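Bottle caps and who opens them
Speaker notes, afternoon session, July

Slide 1. Title
Wait for the doors to close. Say the talk is on flip-top caps for sauces and oils, and that screw caps only come up at the end. Questions after slide 8.

Slide 2. Where the work comes from
Trilen asked us to look at closures for its pouring sauces. 531 households kept a kitchen diary for three weeks and wrote down every bottle or jar they opened. That gave us 2976 entries. Mention that soy sauce, vinegar and cooking oil made up most of the pouring bottles.

Slide 3. What people wrote
Read out two or three entries, not more. The one with the tea towel gets a laugh, so pause after it.
Main complaints were stiff hinges, crusted spouts and lids that drop back into the stream while pouring. Leaking in the cupboard was lower down the list than we expected.

Slide 4. Parts of a flip-top
Hand round the Van Dijk sample caps now so they have reached the back row by slide 6. Go through the names: lid, hinge, spout, collar, tear ring. Say that the collar stays on the neck in normal use. People at the Ranum session mixed up collar and tear ring, so point to both.

Slide 5. Opening
Thumb under the front lip, push up. The other hand holds the bottle low down. With a full bottle this is easy. With a nearly empty one the bottle tips, and people move their grip up to the neck without thinking. Show this with the empty bottle on the lectern.
A good hinge lets the lid go back past upright and stay there. A poor one springs forward again. Ask for a show of hands on who has held a lid back with one finger while pouring.

Slide 6. The soy sauce bottle

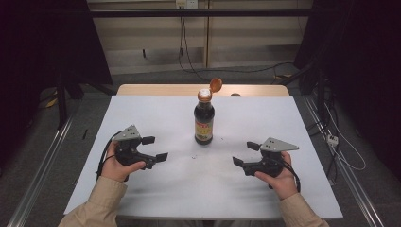

Soy sauce is thin and stains, so small faults in the cap get noticed quickly. A drip on white paper or a pale worktop shows at once, where the same drip of oil might be missed. Of the households in the diary, 92 said they wiped the spout after each use. The rest wiped it when it looked bad, or never.
Dried sauce around the spout stops the lid sitting flat. People then press harder, and the hinge takes the strain. Rinsing the cap under the warm tap and drying it before closing is enough.

Slide 7. Recycling
Keep this short. Local rules differ, so don't give advice on whether to leave the cap on. Say that many people could not get the collar off a glass bottle by hand and gave up. Drultero has a collar with a pull tab in trial. No results to show yet.

Slide 8. Screw caps and questions
One minute on screw caps: fewer complaints, but more of them left off the bottle during cooking.
Collect the sample caps before people leave. There should be a full tray. Leave the contact slide up while the next speaker sets up.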